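Candon subscribers: what changes in January

The film and series service Candon is revising its plans, its trial terms and the way shared accounts are handled. The new terms were posted to account holders on 22nd December and apply from the first billing date in January. Existing subscribers keep their present price until their current billing period ends, after which the new rate is charged automatically unless the plan is changed or canceled.

Plans

The two present plans, Standard and Standard Plus, become three. The new entry plan carries ads before and during most titles and is limited to one stream at a time. Standard keeps two streams and loses nothing except offline viewing on a second device. Plus keeps four streams and is the only plan with the higher picture resolution.

Downloads are now counted per account and no longer per device. A Plus account may hold up to 100 titles across all its registered devices. Titles already saved will stay on the device until they expire, but a new download will be refused while the account is over its limit. Expired titles count toward the total until they are deleted, a point that the help pages mention only in a footnote.

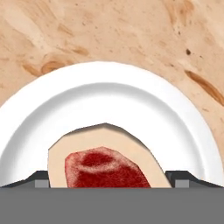 White plate on a knotty wooden tabletop (computer rendering).

Annual billing remains available on Standard and Plus. It is not offered on the entry plan. Subscribers who pay through a phone carrier or through the Allico box cannot switch to annual billing without first canceling and signing up again at the Candon site. The watch history is kept if the same e-mail address is used. The saved list is kept as well, but viewing profiles created on the Allico box are not – they have to be set up again by hand.

Trial period

The trial is now 23 days for new accounts on any plan. A payment card is required at sign-up and the first charge is made on the day after the trial ends. Canceling during the trial now ends access at once. Under the old terms, access ran to the last day regardless of when the subscriber canceled. Anyone who usually cancels on day one to avoid the charge should set a reminder instead.

A second trial is possible on an account that has been closed for a full year. Meenakshi Palaniappan, who handles billing questions for this newsletter, tested this with an old account and was offered the second trial on the web but not in the phone app. The app sent her directly to the payment page. Her advice is to sign up in a browser and install the app afterward.

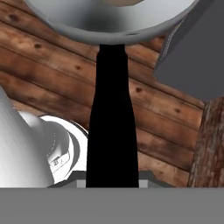

The trial does not include the add-on channels. Sukalham, which carries mostly documentaries and older drama, has its own shorter trial and is billed separately from the day that trial ends, even if the main Candon trial is still running. The two dates appear on different pages of the account settings. The sports add-on has no trial at all.

Catalog

Candon lists 209 titles leaving at the end of the month, most of them from the Mbeki licensing package. The package holds 981 titles in total and the remainder has been renewed. Series are counted by season, so a show with several seasons takes up several lines in the list. Ignacio Pruitt has gone through it and notes that three long-running crime series are leaving only in part: the early seasons go and the later ones stay. Viewers in the middle of those should check the season number before starting another episode.

Departing titles carry a small date label on their detail page, but not in the saved list. Downloads of a departing title stop playing on the same date, including those on a device that is offline, provided that its clock is set correctly.

Shared accounts

Each account is now tied to a home network, set by the television or box that is used most. Phones and tablets can be used elsewhere without restriction as long as they connect to the home network once a month. A television in another household will ask for a code, sent to the account holder by e-mail and valid for 15 minutes.

Kenji Okafor reports that the network check fails on some routers that use separate names for their two bands. Giving both bands the same name cleared the fault on his equipment. Candon support suggested the same step, followed by signing out of all devices. 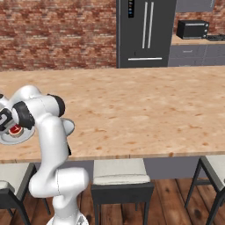
Reader question: closed captions

Xiomara Abernathy writes that her caption settings return to the default size each time she opens the television app. The setting is stored per profile, but the television app reads it only at sign-in. Change the size in a browser under profile settings, sign out on the television, then sign in again. Background color and font are stored the same way. Caption delay is stored on the television itself and must be set there.

Corrections and further questions on the new plans can be sent to Soledad Ambrose at the usual newsletter address. Please include the plan name and the type of device.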